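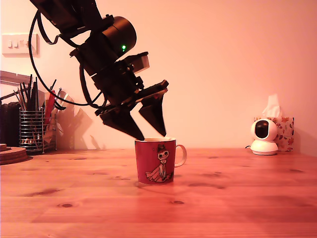 If you are putting together a budget for your first tabletop arm, welcome, and please don't be shy about how basic your questions are. My name is Şükran Kahraman, I look after purchasing advice at Komerano, and these are the questions that reach my inbox most often from small workshops, labs and schools. People tend to ask about the price of the arm first and about everything else a good deal later, so I like to begin with the everything else. Look at how much room a cable takes when it loops out wide from the side of the arm, and how close the pen holder and the wall are to it on an ordinary wooden table. Space like that has to be planned for just as surely as money does!

How much should we set aside in total?

For a single arm with a two-fingered gripper, we suggest starting your plan at some 3000 dollars and then adjusting once you have two written quotes in hand. That covers the arm, the gripper, a power supply and a modest box of spare parts. It does not cover a computer, and I mention it early because so many people assume they can use the old one in the corner (sometimes they can, so do ask us).

Is the Umow or the Fallent the better first purchase?

They are both good machines and I have grown fond of both. The Umow is the simpler one to set up and the easier one to get parts for. The Fallent reaches farther and costs more, and its spare fingers take longer to arrive. If your work is picking up cups, small boxes and the like from one table, the Umow will keep you happy for a long while.

Do we need a special table?

Usually no. A solid table that does not wobble when you lean on it will do nicely. Measure it before you order, and measure the height too, including any shelf or rail on the wall behind – the elbow of the arm goes up higher than people expect.

What should we budget for gripper fingers?

A replacement pair from Tokgöz is 165 dollars at the moment. Fingers are the part that meets the mug, the table and now and then the wrong thing entirely, so please order a spare pair with the arm and save yourself the second shipping charge.

How long does delivery take?

Allow 7 weeks from the day we receive your order. Orders placed in June can run longer, when the schools are all buying at once.

Can we spread the cost over two budget years?

Yes, and plenty of our customers do. The usual way is to buy the arm and gripper in the first year and leave the cameras, extra fingers and training day for the second. Let us know before we write the quote and we will split it into two for you.

Can we try one before we buy?

You are very welcome to visit our demonstration room and bring along the objects you plan to handle. Call ahead so that we can have the right gripper fitted.

Prices on this page were last checked on 27 December 2018.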